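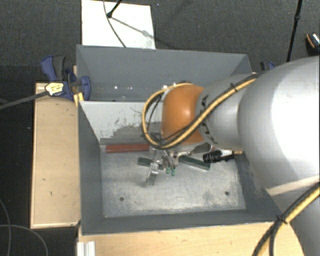
Veikko Kokkonen wrote to us in May that the lid of his old compost pail never closed well after the first winter, and he asked if the Fiore has the same hinge. It has not. The hinge was changed, and the lid now lifts off completely for washing.

Fiore kitchen compost pail, by Cutunix

Fiore is a pail for vegetable peelings, coffee grounds and tea leaves. It stands on the worktop or hangs inside a cupboard door. The body is enamelled steel, white or dark blue, and the handle is beech wood.

Height: 28 cm
Weight when empty: 800 g
Filters in the box: 2
Price: 35 euros, VAT included

The filter sits under the lid and takes away most of the smell. With daily use it lasts some months, then you should change it. New filters are sold in our shop and also by post. Please do not wash the filter – it loses its effect when it gets wet.

The pail can be lined with a paper bag or with newspaper. We recommend newspaper, folded double at the bottom. Very wet peelings should drain in the sink first.

Cleaning
Wash by hand with warm water and ordinary washing-up liquid. Steel wool will scratch the enamel. The handle does not like the dishwasher, but you can take it off with a coin.

Delivery
We send parcels with Trenosis. You can also collect your order from our shop in Storetgate, please ring the bell at the side door. The dark blue colour is sold out at the moment and comes back in small numbers – write to us if you want to be on the list.

Page updated 5 August 2021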